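Workshop notebook, Tistgate, bench 3
January, started 9:40

Picking up from the last entry. The grey table came back from Hirkalow with the top re-bedded and needs its surface signed off before Stepan can use it for the sorting layouts. Jobs today: level, clean, lay out the circle again, then see how ordinary packaging sits on it.

Level. Shimmed the base at the rear left corner with 2 thicknesses of packing card. The terrazzo falls toward the drain on that side, so the table will need re-shimming if anyone shifts it. Bubble centred both ways afterwards. Did not check diagonals.

Clean. Wiped down with the Lysenko general cleaner at the dilution on the bottle, then plain water, then a dry microfibre cloth. The surface still shows smudges under the overhead lights, worst when viewed low from the front lip. Tried a second pass with less cleaner on the left half only. No difference I could see. I think it is residue from the protective film, in which case it wants isopropyl. Have not tried that over the white line and don't intend to until there is an offcut to test on.

Circle. Centre found from the diagonals of the top, then set out with a trammel. Radius checked at 6 points. Worst error was at the back, where the trammel foot rode up slightly. Left it. The line is for placing things by eye and does not need to be any better. Old line came off with a plastic scraper and took no colour with it.

11:15. Placement trials with empties and wrappers out of the tea room bin, rinsed and dried. Sorting categories as per the Hurkell sheet: metal, soft plastic, card. No card today.

Cans. They stand without trouble anywhere on the flat. Tapped the tabletop at the front edge with a rubber mallet, same light tap each time, 79 taps in all across the morning. No can fell. One crept a little toward the lip when the surface was still damp from wiping. Dry, no creep. Note for the procedure: let the top dry completely before laying out.

Opened cans are lighter and go over easily if brushed by a sleeve. If we want them to behave more like full ones they could be part-filled with sand and taped, but then they are no longer fair examples of what comes out of a bin. Stepan to decide.

Soft packaging. Harder to place repeatably. A snack bag keeps its folds and will not lie flat unless weighted overnight, and flattening it defeats the purpose. Tried marking its position by the corners, but a raised corner gives a different answer depending on where you stand. Better to record only whether it is inside the line, across it or outside it, and leave it at that. Same three words for everything, cans included.

Layout 172, after lunch:
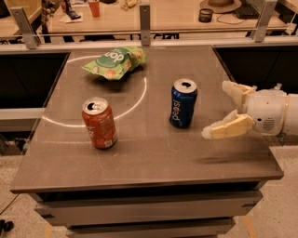
Layout 172. Red can, Pepsi can outside the line to the right, green snack bag toward the back and partly inside.

Logged the Pepsi can as outside and the bag as across. Glare along the front lip is a nuisance but stays clear of the white line. Could try moving the bench lamp back toward the wall.

To do:
Isopropyl test on an offcut, with a length of the same white line on it.
Ask Hirkalow what film they used on the top.
Replace the card shims with something that won't squash.
More soft packaging, different sizes. Card as well.
Copy the inside/across/outside wording onto the Hurkell sheet.

Stopped 3:20. Rinsed cans are in the tub under the sink, please don't put them out for recycling.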